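Wrist Camera Gallery: Threaded Parts

Yan is our picking project at Farnuneo. We are gathering grasp examples so the model can learn to handle small metal hardware. The set has 3550 examples so far, 1250 of them with threaded parts. Pictures come from the camera at the wrist. 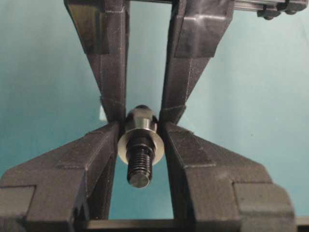 Threaded part between the four fingers, shaft end toward the camera. Teal background.

Each example is saved with the finger positions and a grasp label. Labels are checked in batches of 16. The next batches will be added in February.

Page updated 5 January 2026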